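The Second Life of the Office Desktop

Most business desktops leave service on an accounting date. The lease ends, the warranty lapses, and a pallet of working machines goes out through the loading dock. What happens after that depends on who buys the pallet and what they think a seven-year-old computer is worth.

Lallerden buys them by weight and sells them by the unit. The company handles retired office equipment, and its test bench is run by Vilho Kiiskinen, who spent most of his career repairing power equipment before moving to computers.

"The processor is almost never the problem," Kiiskinen says. "Storage, fans and capacitors wear. A processor either works or it doesn't."

His intake procedure is short. Each unit is weighed, logged and started once with its original parts. Units that reach the setup screen go to one shelf. Units that don't are stripped for parts the same afternoon. In the lot that arrived in May, 207 machines were logged and 22 failed to start. Of those, 13 had a dead power supply and no other fault.

Power supplies are a sore point in this trade. A standard supply can be replaced in minutes with any part of the same size and rating. Many office machines use a supply with a nonstandard connector or an odd shape, and the replacement may cost more than the computer. Lallerden keeps a bin of good used supplies, sorted by connector, and tests each one under load before it goes into a customer's machine.

Drives are handled separately. Every drive is erased and the result is recorded against its serial number. Drives that report read errors are shredded. Kiiskinen will not resell a mechanical drive as the main drive in any machine — he fits a solid-state drive and offers the old one, if healthy, as backup storage.

Cases designed for office use tend to be quick to work on. Side panels come off easily, and drive cages often use plastic latches in a bright color where a cheaper case would use screws. That saves a minute or two per unit, and over a full pallet the minutes decide the margin.
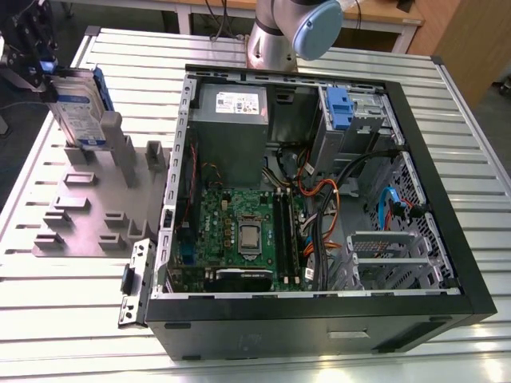
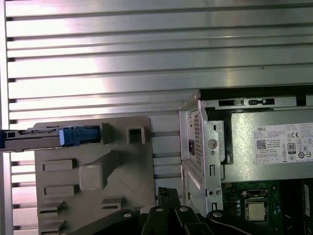

What Buyers Should Ask

Two resellers, Bako and Mesley, now list the test results for each unit. Koo lists only a grade. A grade usually describes the outside of the case, so ask for three things in writing: the hours on the drive, the load test result for the power supply, and the date of the last firmware update. Check that the memory is installed in matched pairs. A 90-day return period is common, and a shorter one should lower the price.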